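Diary > Winter > Training

Print this entry | E-mail this entry

Nov 25, 2021

Second morning on snow at Pisberg. Up at five, on the first lift, and the giant slalom lane was already set when we got to the top. Hard snow for the first hour, then it broke up at the fourth gate and everyone was late from there down. I did six runs and skied two of them well.

My outside ski is holding better on the left turns. On the right turns I still sit back when it gets steep. The coach filmed runs three and five and the fault is the same in both. My best time was 17 hundredths slower than yesterday, on a slightly longer set, so I can't compare them.

Lunch was soup and bread. Legs tired, back fine. I went to my room, slept for 27 minutes and woke up before the alarm.
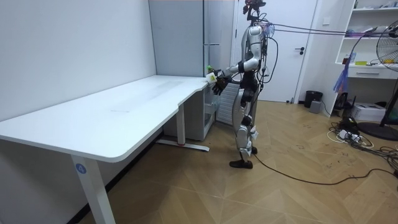 Afternoon: equipment

I tuned both pairs of GS skis. The Viven pair has a small nick in the inside edge of the right ski, close to the binding. I took most of it out with a stone and left the rest. The older pair needs a base grind, and that will have to wait until we are back in Finby.

Boots are a problem again. The new liner presses on the left ankle bone after three runs. I marked the spot and the technician will punch the shell tonight. If that doesn't work I go back to last year's liners, which are packed out but don't hurt.

Dryland at four: 20 minutes on the bike, then single-leg squats and trunk work. I stopped the squats one set early to save something for tomorrow.

The start list for Baumgart came in before dinner. There are 169 names for two days and I am well down it. The course will be rutted by the time I go, so tomorrow I want to run late in the group on purpose. The coach agreed.

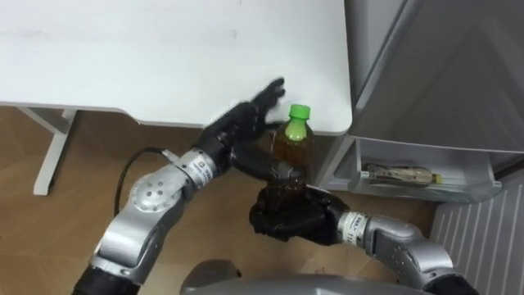

Do I race the slalom at Baumgart as well?

I'll enter the giant slalom only. I have had four days of slalom since summer and my timing isn't there, and the next slalom I care about is in January.

Dinner was pasta. Called home. Snow is forecast overnight, up to a hand's width, and if it comes they will have to slip the lane before we can train. The van leaves for the lift at the same time either way. Bag is packed, and the long skis stay in the rack.

Previous | Next | Archive | Results | Contact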